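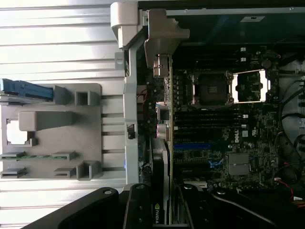 3. Setting up a tower for the robot bench

Right, this is the bit I rewrite most often, so if your printout is older than December, bin it. I'm Carolina Paiva, I used to do strip-downs by hand at Plitcombe and now I look after the bench at Sendaneck, so most of what follows is me passing on my own mistakes!

3.1 Switch off at the wall, unplug the mains lead and take it away from the bench altogether. Don't just leave it dangling.

3.2 Take the side panel off and lay the tower on its side, open side up. Leave the panel on the rack with the job sheet taped to it.

3.3 Put the parts tray to the left of the tower. Drive goes upright in the top slot, processor lies flat in the lower left pocket, and the memory goes lengthways between the clips below it. Chips and heat spreaders get touched by the edges only, same as ever.

Note: if you're on a two-processor Dell, check the job sheet for which socket you're working on. I've sent the arm to the wrong one, and so has Halfdan (twice in one Friday, sorry Halfdan).

3.4 Lift the retention bracket on the socket yourself. The Erkton routine expects it up and won't start the processor step otherwise – it sits there beeping until you come back.

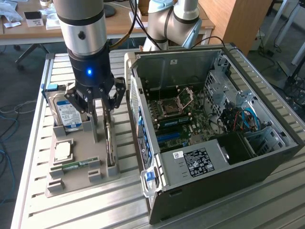

Idalina Rocha wrote to me after the last version to say that step 3.4 is where her day has changed most. She used to have 19 towers a shift and a sore thumb by dinner time, and now she lifts a bracket, presses start and goes to sort out the next one. She likes that. She misses the chatting across the bench, though, and she'd like the guide to admit that watching is tiring in its own way. Fair point, and it's in now: swap over every 2 hours, even if you feel fine.

CAUTION: hands out of the case before you press start. If you've dropped a screw in there, press stop, wait for the arm to go back to its park position, then fish it out. Please don't try to be quick. I know you're quick.

3.5 Tuck loose wires back towards the drive cage so that nothing crosses the memory slots.

3.6 Press start and stay within reach of the stop button for the first run. After that you can prep the next tray, but keep half an eye on it.
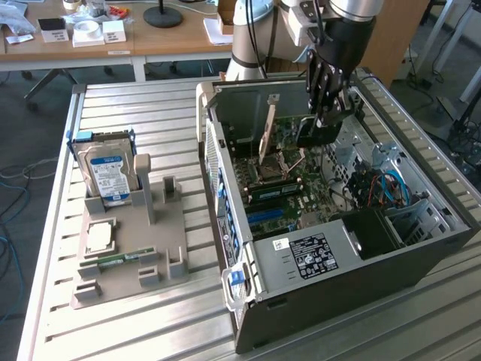
3.7 If the arm pauses over the board for longer than some 2 minutes, press stop and read the message on the screen. Nine times in ten it wants the tray pushed back against its end stop. Write the message in the log anyway, as Desmond does go through them at Nogueira and it's how we got the beeping turned down.

3.8 When the run ends, check each part by eye before the panel goes back on. The job sheet still needs a person's initials – yours, so take your time over it.

2 comments
19 shares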